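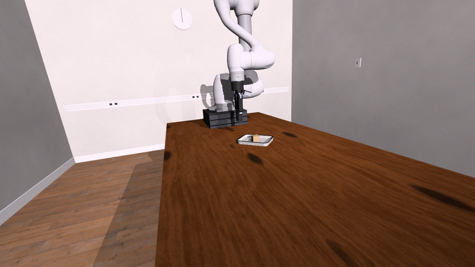 White robot arm at the back of a long wooden table

Open day at Chávez, Grestside

Chávez opens its workshop to the public once a year, in February, before the cars go to the first test. I had meant to go for several seasons and always left it too late to get a ticket. This year I booked the same evening they went on sale and got the morning slot, with a start at half past nine.

The workshop is on the edge of Grestside, on the same road as the builders' merchant. The sign at the gate is small and I drove past it once. Parking is on grass at the back and it was soft enough that I was glad of boots. If you come by train there is a bus from the station, though I was told at the desk that it doesn't always wait if the train is late. Tickets are £3 for children and £12 for adults, and tea is extra.

The team runs cars in the national saloon series and looks after a few older single-seaters for owners who race them at club level. People mostly come for the saloons. The season finale at Ketedness last year was the main topic in the queue outside, and it came up again in nearly every part of the tour. For anyone who didn't follow it, Chávez had the lead car for most of the race, put it on fresh tyres under the second safety car, came out fourth and finished third. The title went elsewhere. Half the queue thought the stop was wrong and the other half thought the car would have run out of grip anyway. I was in the grandstand that day and I still don't know.

We went round in groups of about a dozen. The first stop was the fabrication area, where the roll cages are made. A bare shell was up on a stand with the cage tacked in and not yet fully welded, and you could put your head through the door opening and look along the tubes. Our guide said the main hoop goes in first, then the roof comes into it, and that the order matters more than people think as there are joints you can't reach once the next tube is in place. Somebody asked how long a shell takes from arriving to being painted, and the answer was 121 hours for the last one, including a weekend when two people got a lot done because the phone didn't ring.

After that came suspension and uprights. This was the part I had most wanted to see and it was a bit rushed. The parts were laid out on racks with paper labels giving the car number and the mileage, and when a part reaches its limit it comes off whether it looks worn or not. Old parts get cut up so they can't find their way on to somebody's road car. I asked whether the limits had changed with the heavier cars and was told yes, the front lower arms have come down quite a lot, but I wasn't given the number.

The gearbox room has a window in the wall and you look in from the corridor. The boxes are supplied by Dendska and they come sealed, so the team only does the outside of them: mounts, oil lines, the cooler and the shift linkage. If something goes wrong inside, the whole unit goes back. A spare travels to every round. There was some grumbling in our group about sealed parts and what they have done to the sport. I can see both sides. It has kept costs down enough that there is a proper grid, and it has also meant that a small team with a clever engineer has fewer places to be clever.

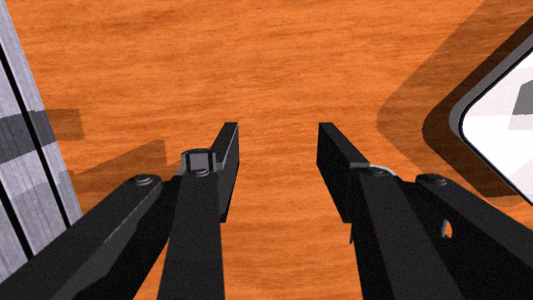 Black gripper over the wooden tabletop, fingers apart

Tea was at eleven in the canteen, which also has the trophy cabinet. The cabinet is a mixture. There are the big cups you would expect, and next to them some fairly odd items, including a ceramic owl from a hill climb and a framed bill from a hotel near Ketedness. The cake was good. I had the lemon.

The second half of the visit was pit stop practice in the yard, and it was worth the money on its own. The saloon rules allow four people over the wall and there is no refuelling, so it comes down to wheels and the jack. They use last year's car with no engine in it, pushed in by hand to a painted box on the concrete. The first two goes were slow on purpose so that we could follow who did what. Then they did a run at full speed, and after that another with a fault put in, a wheel nut that had been cross-threaded beforehand. The fault stop was much longer, and you could see the rest of the crew standing still and leaving the gunner alone. The guide said that standing still was the hardest thing to teach.

Visitors could have a go on a wheel gun at a separate hub. The queue moved quickly enough. The gun is heavier than it looks on television and it kicks as the nut lets go, so I nearly dropped it. A girl in front of me, perhaps ten years old, did it far better than I did. Ear defenders and glasses were handed out and they were strict about them.

The simulator was advertised on the ticket page but was closed for the morning groups. A notice said it would be open after two. I would have booked the afternoon if I had known, and I said so on the feedback form. A man behind me had come a long way for it with his son and was offered places on the later tour, so it is worth asking if you are let down on something.

At noon there was a talk about the coming season with questions at the end. It lasted 40 minutes. The main points, as I wrote them down:

Two cars again, with the same colours. A third car was looked at and dropped over the winter.

The new tyre is harder on the outside shoulder. At the private test it took longer to come in, and the team expects qualifying to be messy at the cold rounds early on.

Ketedness has been resurfaced from the hairpin to the pit entry. No one has driven it at racing speed yet, so all the data from last year's finale is of limited use there.

Race distance at the two endurance rounds goes up to 90 laps, with a compulsory driver change. The change has to be made inside a window, and the team thinks the window is too narrow if there is a long safety car. They have written to the series and had no reply so far.

There were plenty of questions about the tyre stop. The answer given was that on the information they had at the time they would do it again, and that the mistake was made earlier, when the second car was left out too long and held up its own team mate on the in lap. I hadn't heard that before. I went back to the recording at home and it does cost a fair bit of time through the last two corners, although I'm not certain it would have changed the position.

The shop is a table by the door. Caps, mugs, last year's jackets at a reduced price, and used brake discs made into clocks. The clocks are heavy and I don't have a wall I trust with one. Card payments only.

We were out by almost 1 o'clock. A few practical notes for anyone thinking of next year. Wear something warm, as the big doors are kept open and the yard is windy. Pushchairs are fine on the ground floor, but there are steps down to the yard and the ramp is round the other side, so ask at the start. Photographs are allowed everywhere apart from the gearbox corridor and the engineers' office. The toilets are by the canteen and there aren't many of them.

Tickets for next February go on sale in November through the team's own website. I'm down for the first round in April and will post a report from that, with lap times if the timing screens are working this year.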